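Revurstead Hands-On Automation Project
Progress report to the Betancur Fund
Period covered: January to March
Prepared by Chih-ming Shek, project lead

1. Summary

The main event of this period was the open day at the Revurstead workshop in March. It was the first time the project had been shown to people outside the teaching group. 422 visitors came between 10 am and 4 pm. We ran demonstrations all day on 2 benches and gave short tours of the build room on the half hour. Spending is within the grant and is set out in section 5. One item from the last report, the printed handbook, is late and is covered in section 6.

2. Preparation

Work on the demonstrations began in January. Yhon Cabrera rebuilt the shoulder joints on both teaching arms after the wear we reported last time, and replaced the wiring on the older arm. Etadov supplied the spare servos at the education rate. Delivery took three weeks longer than quoted, which meant the second arm was only ready four days before the open day. We had planned a fortnight of practice on it.

Illex lent us the trestle tables and the barriers and collected them the next morning at no charge. We would like this recorded as a contribution in kind.

The risk assessment was redone for public access. Two changes came out of it. Children under eight had to be with an adult at the benches, and the stop button was moved to the visitor side of the table where either the demonstrator or an adult visitor could reach it. The button was pressed twice during the day, once by a demonstrator when a cable caught and once by a visitor who wanted to see what it did.

3. The open day

Doors opened at 10 am. The first hour was quiet and we used it for the two school parties, who had asked to come early. From 11 am until just after lunch there was a queue at both benches. We cut each demonstration from ten minutes to six to keep it moving. Some visitors told us this felt rushed, and next time we would use timed tickets for the busy part of the day.

Bench one was for driving the arm by hand. Visitors used a pair of dials to move it and tried to pick up a foam block. Most managed it within their turn. The older arm ran on this bench and stopped for half an hour at 1 pm with a loose connector at the elbow.

Bench two was the sorting table, where the task was coloured cubes and bowls with matching rims. The demonstrator talked through each step and then invited questions. This was the bench people stayed at longest. Several came back later in the day with someone else from their family.

The tours of the build room were less popular than we expected. The room is up a flight of stairs and the sign at the bottom was too small. Two of the afternoon tours went ahead with three people on them. Visitors who could not manage the stairs were offered a talk at ground level with parts to handle, and we think this should replace the tour altogether.

Comment cards were left by the door. The most common request was for an evening course for adults. The most common complaint was the parking. There were also several remarks about the noise in the main room, which has a hard floor and a high ceiling, and we will ask for the loan of some screens if the event is repeated.

4. Questions from visitors

We kept a note of what people asked at the benches, as the fund requested. Many of the questions were about cost, and about whether the arms could be built at home. Parents asked what age a child should be to start. Our advice was ten for the building work and younger for the dials. One question came up at almost every session on bench two and the demonstrators agreed on a standard reply to it.

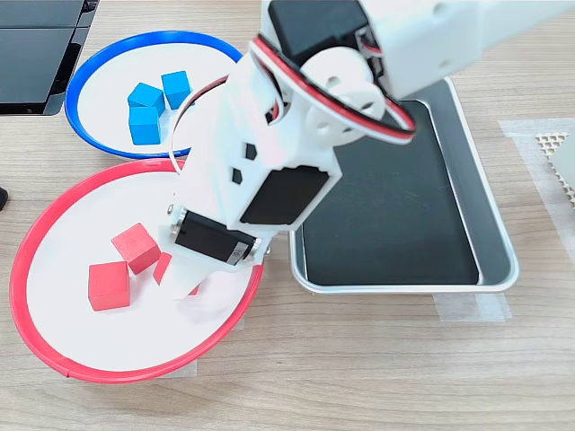

What happens if the arm drops something?
It carries on to the end of its movement and goes back to the start position, and the demonstrator puts the piece back by hand.

Yhon has asked for time in the next period to add a check to the program so that a missed pick is tried again. This would make a useful lesson for the older group as well.

5. Spending

The budget for this stage was £4000. Spending to the end of March was £3810, made up of servos and wiring, printing, room hire, insurance for the day and demonstrators' travel. The remaining £190 is held for repairs to the older arm. Receipts have been sent separately.

6. Delays and next steps

The handbook was due at the end of February. The text is finished but the wiring diagrams have to be redrawn for the new joints. We expect to send it to the printer in May and ask the fund to accept the later date.

In the next period we plan to:
Replace the elbow connector on the older arm
Run the spring course for the two schools
Price an evening course for adults
Meet Illex to discuss tables and screens for a second open day

The fund's visitor is welcome at any session of the spring course. Dates will be sent once both schools have confirmed.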